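3.2 Wie wir die Demonstrationen sammeln

Bevor ich zu den Zahlen komme, kurz zum Alltag im Simulator, denn der hat unsere Daten stärker geprägt als jede Zeile im Trainingscode. Brian Urio und ich haben alle 192 Episoden selbst teleoperiert, in acht verschiedenen Anordnungen der Gegenstände. Die Aufgabe heißt bei uns intern »Lema« und klingt harmlos: Dose greifen, in den Korb legen, fertig. Eine liegende Dose ist aber ein ziemlich undankbares Ding – wer mit dem Daumen zu spät zumacht, schiebt sie nur vor sich her (Brian kann das inzwischen deutlich besser als ich!). Abbildung 3 zeigt den Griff auf dem Schneidebrett, die linke Hand ist dabei noch frei.
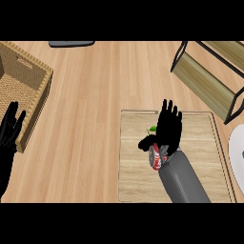
Abbildung 3: Rechte Hand an der roten Dose, linke Hand am Flechtkorb (Simulation).

3.3 Was wir aussortieren

Sieben Episoden flogen wieder raus, meist weil die Dose beim Anheben durch die Finger rutschte. Upendo Muriithi hätte sie gern behalten, als Beispiele fürs Nachgreifen, und da ist durchaus was dran. Für das Grundmodell wollte ich trotzdem erst mal nur saubere Durchläufe; die Variante mit Fehlgriffen steht in Abschnitt 5.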